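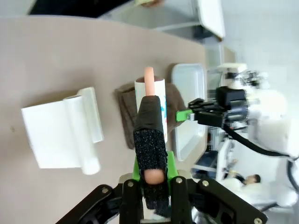
Cours > Licence 2 > Sociologie de l'alimentation > Séance 6 : La saucisse, la norme et le soupçon

Polycopié mis à jour le 21/06/2020. Remplace la version de mai, qui contenait deux fois la même page et aucune fois la bibliographie.

1. Rappel de la séance précédente

Nous avions laissé le jambon en mauvaise posture. On retiendra qu'un morceau entier, reconnaissable, rassure le mangeur : il y a là une cuisse, on sait d'où elle vient, on peut même la montrer du doigt. Avec la saucisse, cette politesse disparaît. La viande est hachée, mélangée, assaisonnée, puis rangée dans une enveloppe qui lui donne une forme que l'animal n'a jamais eue. Tout le cours d'aujourd'hui tient dans cette enveloppe, si l'on peut dire.

2. Un aliment opaque

Claude Fischler a proposé de parler d'« objet comestible non identifié » pour désigner les produits dont le mangeur moderne ignore la composition et l'origine. La formule a eu du succès, surtout dans les copies, où elle remplace trop souvent l'analyse. Retenez l'idée plutôt que le sigle : l'incertitude sur ce que l'on mange devient une incertitude sur soi, puisque l'aliment franchit la barrière du corps (principe d'incorporation, voir séance 2).

La saucisse n'a pas attendu l'industrie pour inquiéter. Le soupçon accompagne le hachage depuis qu'il y a des hachoirs, et sans doute depuis qu'il y a des couteaux et des bouchers pressés. L'Antiquité connaissait déjà les saucisses, et la comédie grecque s'en mêle : dans Les Cavaliers, Aristophane fait d'un marchand de boudin le candidat idéal à la direction de la cité. Il suffit, lui explique-t-on, de brouiller et de pétrir les affaires comme il pétrit sa farce. Le passage est à lire en entier. Il est court et mieux écrit que ce polycopié.

3. Étude de cas : la charcuterie Alport

Le dossier distribué en TD porte sur la maison Alport, à Villanueva, et sur sa saucisse fumée, la Zuler. L'enquête de terrain est de Vsevolod Dmytriv, qui a passé un hiver derrière le comptoir et en est revenu végétarien, circonstance sans valeur scientifique mais que vous me demandez tous les ans.

Son corpus comprend 233 entretiens avec des clients et 3,634 tickets de caisse (la virgule est celle du tableur, réglé à l'anglaise ; merci de ne plus m'écrire qu'il a dépouillé trois tickets et demi). Trois résultats à connaître pour l'examen :

- Les habitués ne demandent jamais la composition. Ils demandent des nouvelles de la patronne. La confiance porte sur la personne et s'étend au produit par voisinage.
- Les clients de passage lisent l'étiquette longuement, puis achètent la même chose que les autres.
- Quand la recette a changé (moins de sel, davantage de paprika), personne ne s'est plaint du goût. Quand on a changé la ficelle, il y a eu des lettres.

Ce dernier point mérite qu'on s'y arrête. La ficelle ne se mange pas. Elle fonctionne pourtant comme un marqueur d'authenticité, au même titre que le papier paraffiné et la mauvaise humeur du vendeur. Dmytriv parle de « périphérie signifiante », expression que je vous laisse apprécier. Dans l'épisode de la ficelle, la maison a fini par revenir à l'ancienne, plus chère, tout en gardant la nouvelle recette. Tout le monde a salué le retour du goût d'autrefois.

4. La version sans viande

En face du comptoir, on trouve aujourd'hui la Flisik, à base de protéines de pois. Remarquez qu'elle garde la forme, la courbure, parfois la couleur. Rien n'obligeait le pois à devenir cylindrique. Deux lectures s'affrontent : la forme faciliterait la substitution dans des repas déjà codifiés (le barbecue, la purée du dimanche soir), ou bien elle prolongerait la domination symbolique de la viande jusque chez ceux qui n'en mangent plus. Les deux se défendent. Évitez simplement la troisième, lue l'an dernier dans une copie par ailleurs honorable, selon laquelle le pois « aspire à la reconnaissance ».

5. Travail à rendre

Commentaire d'un entretien au choix, 2 pages maximum. L'entretien n° 80 est exclu : c'est le plus drôle, tout le monde le prend, et je le connais par cœur. Citez vos sources. La charcuterie de votre oncle peut en être une, à condition d'y être allé avec un carnet.

Lectures : Fischler, L'Homnivore ; Aristophane, Les Cavaliers. Le dossier Alport est à retirer au secrétariat, le matin.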